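Moved into the flat in Vanmont in July and have since learned more about water than I ever wanted to. A thread. 1/13 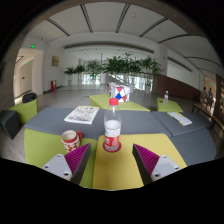
2/ The tap water here is hard. I don't mean a bit chalky. I mean the kettle has grown a lining, and the lining is winning.

3/ I asked my neighbour Silvan what he does about it. He said he drinks beer.

4/ So I rang the water company. The recorded message told me I was number 8 in the queue and that my call mattered. I was number 8 for the length of one full bath, which left a ring.

5/ Eventually got a very nice woman called Lucía Barrios who told me the hardness was "within the expected range". I asked whose expectations. She put me through to billing.

6/ Billing, since I was there, had me down for 883 litres more than the previous tenant used. I live alone and I own one plant.

7/ Bought a filter jug. The cartridge lasts a month unless your water is hard, in which case a small light comes on and judges you. Mine came on the same week.

8/ Tried descaling the kettle with vinegar. Kettle now clean. Tea now tastes of chips. Four boils later, still chips — fainter, but chips.

9/ Citric acid is better, for anyone in the same boat. Two spoonfuls, fill it, boil it, leave it for half an hour, rinse it more than you think you need to. I got this from my friend Bogdan, who learned it by ruining an iron.

10/ The showerhead is another matter. Out of all those holes I have three working jets, and one of them is aimed at the towel.

11/ There is apparently a spring up at Prulska where people queue with big containers and swear by the stuff. Silvan says his aunt drank from it daily and lived to a great age. He also says she was horrible.

12/ Went up there. Forty minutes on the bus, steep path, lovely view. Filled two containers, carried them home with my arms coming out of their sockets, boiled the kettle. Scale.

13/ Same hill, same rock, same water. I've booked a plumber to look at the meter and he can come between 8 and whenever. If anyone has a spare showerhead, my messages are open.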